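Lectura: 2 min

Protov vuelve con Jiretti, su segunda aventura narrativa, y vuelve a lo suyo: gente callada, pueblos con niebla, decisiones que duelen tarde. Cuatro episodios. El primero arranca lento, muy lento. Una hora larga hasta que pasa algo.

Luego engancha. Maritza Ríos, guionista, escribió 2.108 líneas de diálogo y tiró 508 antes de grabar. Se nota en los silencios, sobretodo en el faro.

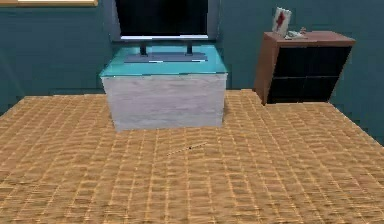
Mueble de televisión y armario marrón junto a la pared.

Lo flojo: los puzles. Repetidos, de relleno. Aino Kuusisto, directora, lo admite a medias: «Queríamos pausas». Pausas, vale, pero no la misma cerradura dos veces. La música de Eero Suominen salva bastante, sobre todo el tema de Vainio, el hermano desaparecido. 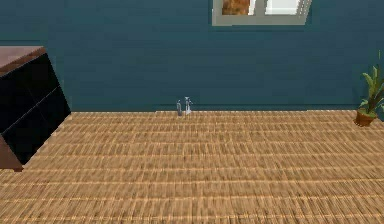

¿Se puede empezar sin haber jugado al anterior, Trosis?
Son historias independientes; solo se pierden un par de guiños en el episodio dos.

El final divide. A mi me convenció el largo, el de la carta. El otro llega con prisas y deja a Vainio sin escena propia.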